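Lono: notes on a sitting room

Hello, and thanks for downloading! Lono is my little collection of pictures and notes about sitting rooms, mostly chairs, because chairs are what I like (my other project, Flarkimier, is all lamps). I keep it in one folder with a plain text list and a licence file, and this is the readme.

What's in it

Chairs go in by colour first, then fabric, then whatever else I felt like writing down. The big brown armchair is under "brown, plain" and the dusty-pink one by the window is under "pink, skirted". I do love a skirted cover, it makes even a tired chair look dressed for visitors. 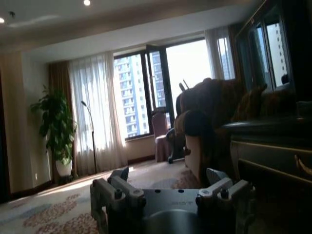

How the list is written

One line per item, commas between the fields, no capitals. There are 132 lines at the moment. Patterned fabrics get their own field, and I call anything with those curly teardrop shapes "paisley-like" unless I've seen a label, so please don't write in to tell me it's a Marchetti print! Cushions are listed with the chair they're on, so the beige and the dark teal-green share a line with the brown patterned armchair.
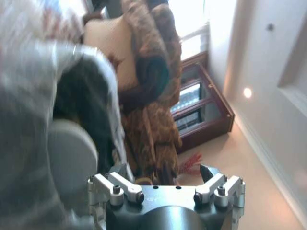

Colours are the bit I fuss over most. Rust, tan and dark brown all count as brown in the short list, but the long list keeps them apart, and if you're matching cushions you'll want the long one. Curtains have a file of their own (sheer or lined, floor length or not).

Still to do

Footstools. Also the carpet notes, which are a mess and will stay that way until October at least.

Using it

Help yourself, just mention Lono somewhere. Last tidied July 18, 2018.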